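Molta Soft Toy Sorting Notes
README for the play-food set

Hello, and thank you for opening this file before the folders! These notes go with the Molta collection, a modest set of records about picking up, sorting and putting away soft toys, mostly the play-food kind that ends up all over the floor of a playroom. We started keeping it in May and have been adding to it, a little unevenly, ever since.

What's in it

There are 27 toys on the list, and each one has its own short entry with a name, a size and a note on how squashy it is. The squashy note matters more than you might think – a plump toy and a flat one sit very differently in a tray, and we wanted to be able to look that up later. The entries are split into 4 groups: breakfast, fruit, bakery and odds and ends.

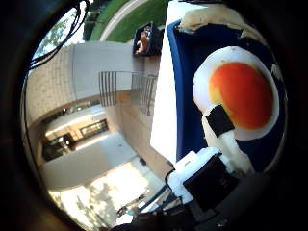 Breakfast is the group we have fussed over most. The fried egg counts as one toy, white and yolk together, and its entry is "egg, fried" so that it doesn't get mixed up with "egg, boiled" (which it did, for quite a while, in the first version). If you find an old label that just says "egg", please read it as fried.

How the folders are named

Each folder takes the group name, then the toy name, then a session number. We have more than 40 sessions so far, and 9 of them are marked "untidy", meaning the toys were put away in whatever order they came to hand. Those are perfectly good to use, but keep them apart if order matters to you.

Known gaps

Bakery is thin, and the odds and ends group could really use splitting up. Sizes were taken with a soft tape measure, so please be forgiving with them – a stuffed toy has a way of changing shape between one measuring and the next.

Sharing

You are welcome to use the notes and labels for any non-commercial work. Please mention Molta, and keep this README with the files when you pass them on.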